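Module 2057: Control Components and Panel Wiring
Unit 7 handout: Push-buttons, selector switches and their contact blocks
Course leader: Hildegard Sperling
Brinkmann Technical Institute, Department of Electrical Installation

Purpose of this handout

Unit 7 deals with the small parts found behind the door of a control panel. Students will already have read simple start and stop circuits from a drawing in Unit 6. The present unit turns to the components themselves: how they are built up, how they are identified when loose, how they are fitted and how they are wired. The handout should be brought to both practical sessions. It does not replace the manufacturer's instruction sheet for any particular range.

7.1 The parts of a pilot device

The term "pilot device" is used in this module for any hand-operated switch or indicator mounted on a panel door. A typical pilot device is made up of separate parts:

The operator. This is the part the user touches, such as a push-button, a mushroom head, a rotary selector or a key switch. It passes through a round hole in the panel.

The fixing. Depending on the range, this may be a threaded ring tightened from the front or the rear, or a separate collar that grips the operator from behind. It holds the operator to the panel and usually stops it turning.

The contact block. This carries the electrical contacts and the terminals. It is pressed or latched on to the rear of the operator. When the operator is pushed or turned, it moves a small plunger in the block, and the plunger opens or closes the contact.

Some ranges supply these parts already joined, and others supply them loose. In the workshop both arrangements are in use. The Ketlow range is issued as separate parts, and the Kotau range as complete assemblies with a removable block. Parts from the two ranges must not be mixed. A block from one may seem to clip on to an operator from the other, but the travel of the plunger is different and the contact may not change over fully.

7.2 Normally open and normally closed

A contact is described by its state when nobody is operating the device.

A normally open contact (NO) is open at rest and closes when the operator is pressed. It is the usual choice for a start button.

A normally closed contact (NC) is closed at rest and opens when the operator is pressed. It is the usual choice for a stop button. A stop circuit wired in this way also drops out if a conductor breaks or a terminal comes loose, and for that reason a normally open contact must never be used in its place.

A single block may hold one contact or several. Where a device needs more contacts than one block provides, further blocks are fitted beside or behind the first, up to the number allowed by the maker.

Students sometimes confuse the state of the contact with the state of the circuit. A normally open contact on a selector switch left in the "on" position is closed, but it is still called a normally open contact. The name does not change with the position of the handle.

7.3 Terminal markings

Contact terminals are commonly marked with two figures. The second figure gives the function. Terminals ending in 1 and 2 belong to a normally closed contact, and terminals ending in 3 and 4 belong to a normally open contact. The first figure gives the place of the contact in the device. A device with one contact of each kind may therefore be marked 13-14 and 21-22.

On loose blocks the first figure is sometimes left out or shown as a dot, as the position is not fixed until the block has been fitted. The drawing should show the full number once the position is known, and the wire markers should agree with the drawing.

7.4 Colour as a guide

Many makers colour part of the block to show its function. Green is widely used for normally open and red for normally closed. The coloured part may be the plunger, an insert or the whole housing.

Colour is a guide only. Older stock does not always follow the same practice, and the colour of a housing may tell the fitter no more than which product family the block belongs to. Every loose block drawn from stock is to be tested as set out in 7.6 before it is fitted.

7.5 Terminals and conductors

Screw terminals are still the most common type on the blocks held by the department. Each screw clamps the conductor beneath a plate or washer. The following points apply to all practical work in this unit.

Choose a screwdriver that fills the screw head. A driver that is too small will spoil the slot, and one that is too wide may crack the plastic around the terminal.

Loosen the screw before inserting the conductor. Terminals are often supplied tightened down.

Strip the insulation to the length given on the instruction sheet. Bare copper must not be visible outside the terminal, and insulation must not be trapped beneath the clamp.

Fit a ferrule to fine-stranded conductors, using the crimp tool provided. Pliers are not acceptable.

Tighten to the stated torque. The Otine torque drivers are kept in cabinet 1760 and must be signed out at the start of the session and returned at the end of it.

Pull each conductor gently by hand after tightening. If it moves, take it out, inspect the end and begin again.

Where two conductors share a terminal -- as happens when a common supply is looped from one device to the next -- they should be of the same type and size, and the instruction sheet must allow it.

7.6 Testing a loose block

The test is carried out with the block in the hand and no conductors connected. It must never be done on a block wired to a supply.

1. Set the multimeter to the 200 ohm range. Touch the probes together and note the reading, so that the resistance of the leads may be allowed for.

2. Place one probe on each terminal screw of the same contact.

3. Read the meter with the plunger at rest. A low reading shows a closed contact. An over-range reading shows an open one.

4. Press the plunger fully and read the meter again. The state should change.

5. Release the plunger. The first reading should return.

6. Repeat steps 4 and 5 several times. A reading that wanders or fails to settle is a sign of a dirty or worn contact, and the block should be placed in the reject tray.

7. Record the result on the unit sheet, together with the marking found on the block. If marking and result do not agree, inform the course leader before going any further.

7.7 Fitting the block

The operator should be fixed to the panel before the block is attached. Check that any locating tab on the operator sits in its notch, and that the legend is the right way up when seen from the front.

Offer the block squarely to the rear of the operator and press until it latches. Force should not be needed. A block that resists is usually turned the wrong way or catching on the fixing ring. When it is in place, operate the device from the front and listen and feel for clean travel. A selector switch should be tried in every position.

Terminals should face a direction in which they can be reached with a screwdriver once neighbouring devices are in place. This is easily overlooked when the door is bare and there is room on all sides. Conductors should leave the block in a gentle curve towards the trunking, with enough spare length for the door to open fully without strain.

To remove a block, release the latch with the tool shown on the instruction sheet. Levering against the housing is a common cause of broken corners.

7.8 Identifying a part by eye

Loose parts are often returned to the wrong tray, and students are expected to sort them before each session. A useful order of inspection is to look first at the terminal face, then at the body, and last at the markings.

At the terminal face, find the screws and note how they are paired. Two screws set in separate wells, one at each side, suggest a single contact. Next, look for any coloured strip or insert between them and bear in mind the caution given in 7.4. The body and base may differ in colour and shape from the upper housing, so a part should be viewed from more than one side before it is matched to a range. Markings are often moulded in the same colour as the plastic and are best read under the bench lamp.

The part below has a blue upper housing with a screw terminal on the left and another on the right, a narrow green strip between them, and a black body beneath. The function should be left blank on the sorting sheet until the meter test has been done.

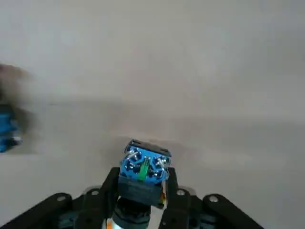 7.9 Work to be handed in

Each student should submit the completed unit sheet, the sorting sheet and a wiring diagram of the practice door with all terminal numbers shown. Diagrams may be drawn by hand -- in ink, with a ruler -- or prepared in the drawing office. Work is to be left in the Module 2057 tray outside the workshop before the first session of Unit 8.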